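Home | Latest | Mobile | Columns | Forums | Sign In

Filed under: Free-to-Play, Events, Opinion

The Guerra event is back, and so is the math

If you logged in to Porkcombe on Tuesday you already know, because the game made you tap through three screens of confetti to find out. Guerra has returned. She is the armored duelist with the red scarf, last available in April, and she can be yours again if you finish the new Gundmont Siege event before the timer runs down. There is a trailer. There is a new loading screen. There is a bundle, naturally, sitting right on top of the button you press to start a match.

I like Guerra. I want to say so early, as I'm going to spend the rest of this item being sour about how you get her. Her dash still cancels out of almost anything, she's a joy on the rooftop maps, and the voice work is better than a phone game has any right to. When Pruvari says she is a fan favorite, I believe it. When Pruvari says that everyone who plays the event "at a comfortable pace" will unlock her, I get out a pencil.

So I did. Guerra costs 3000 siege tokens. A full day of event missions pays 200. That's fifteen days of doing every mission, every day, with no skips, and the event runs for fifteen days. You can miss exactly zero of them. You can't start on the second day, either, so if you're reading this newsletter on your lunch break and haven't opened the game yet this week, your comfortable pace is already gone. The only other source of tokens is the shop.

The patch notes describe this as "more generous than ever." They may be comparing it with the spring run, where the token price was the same but the daily missions had a chance to pay nothing at all. Fine, I'll take it, an improvement is an improvement. But I was in that spring run, and I remember a login gift that let you miss a weekend and still finish. The gift isn't in this one. The notes don't say it was removed. They simply don't bring it up.
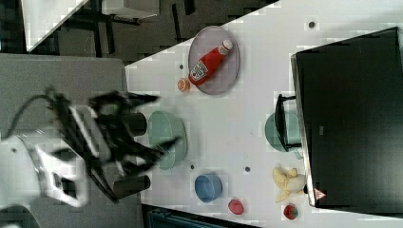

Then there are the missions themselves. You get five a day, and four of them are what you'd expect: win a match, land some aerial hits, use a support character, break some crates. I have no complaints about those, and the crate one goes by quickly if you take the harbor map. The fifth asks you to finish a siege match "with an ally from your roster at three stars or higher who has not fought today." For a veteran that's nothing. For somebody who came in for the trailer, with a roster of six characters and most of them at one star, that mission becomes impossible partway through the week. It also happens to be worth more tokens than the other four put together.

Maybe that's an oversight. Pruvari has had plenty of those, and some of them have gone in our favor. But I've been playing since the first season, and I've noticed that the oversights in our favor get fixed overnight.

I asked Raíssa Marinho about it, who runs the Sunday practice room on our server and has unlocked Guerra twice on two different accounts. She thinks I'm being unfair. Her argument is that the siege mode is the best thing the game has added in a year, that she'd be playing it anyway, and that treating it as a grind is a choice I'm making. She also pointed out that the new gate boss drops upgrade crystals at a decent rate, so the time isn't wasted even if you fall short of the tokens. I checked, and she's right about the crystals. I got eight of them in one evening without trying very hard.

She's right about the mode too, mostly. Gundmont is a lovely map, with that long stair up to the bell tower and the side route through the kitchens that hardly anyone defends. The matches are short. The matchmaking, for once, didn't throw me in with people who have the gold frames. If Pruvari had put out the siege by itself, with no scarf dangling at the end of it, I'd be writing a much nicer item.

What bothers me is the way the story is being used to sell the calendar. Chapter two ends with Guerra holding the gate alone, and the game cuts to a message saying she needs YOU. Tap it, and you land in the shop. Not the next mission, not the chapter menu. The shop, with the token pack already highlighted. I tried it three times to be sure. A friend on a different phone got the same thing.

As for whether you should bother, my advice depends on where you stand. If you've played every day so far, keep going, do the ally mission first while your roster is fresh, and save your best three-star character for a day when you're tired. If you've missed a day, don't let the red countdown bully you into buying tokens until the final weekend. Pruvari usually cuts the price of the pack near the end, and I can't promise they will again, but I'd feel pretty silly paying full price tomorrow and seeing it marked down later. And if you only came for the story, the chapters are all open to everyone, and you can play them with the loaner version of Guerra. She has most of her moves. The dash cancel is missing, so don't judge her on that.

The practice room is open Sunday as usual, and we'll be running Gundmont from the defending side. Bring a ranged character if you have one. We always end up short.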